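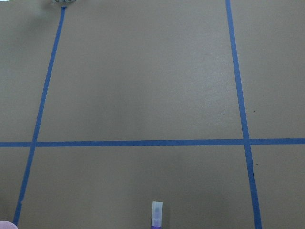
Le robot de tri arrive, qui garde la main ?
Forum Ateliers et logistique > Conditions de travail

josulier_nuit
Chez Sidlow, on nous installe un bras au poste de tri des fournitures. 302 références, et la chef de projet, Līga Mets, nous jure que personne ne perd sa place. Pour l'instant, mon métier consiste à poser un marqueur dans une case délimitée au scotch bleu. Onze ans de maison.

Munteanu
Profite, chez nous le scotch a fini par être remplacé par une procédure.

rosum
Pas d'accord avec le ton. Depuis le bras, je n'ai plus mal à l'épaule le soir. Le tri à la main, 1 000 pièces par poste, je le laisse volontiers aux nostalgiques.

Munteanu
Ton épaule va bien, tant mieux. Et les deux intérimaires de décembre, elles trient où ?

rosum
Parties à l'emballage, l'une des deux est passée en CDI. Tu peux demander.

josulier_nuit
Moi, ce qui m'agace, c'est la prime. Elle était calculée à la pièce. Si c'est le bras qui trie, c'est lui qui la touche ?

Munteanu
Fais-la écrire avant la mise en service. À nous, on avait promis roughly 100 % de maintien, à l'oral.

rosum
« Roughly » ?

Munteanu
Environ, quoi. C'était en anglais sur la diapo.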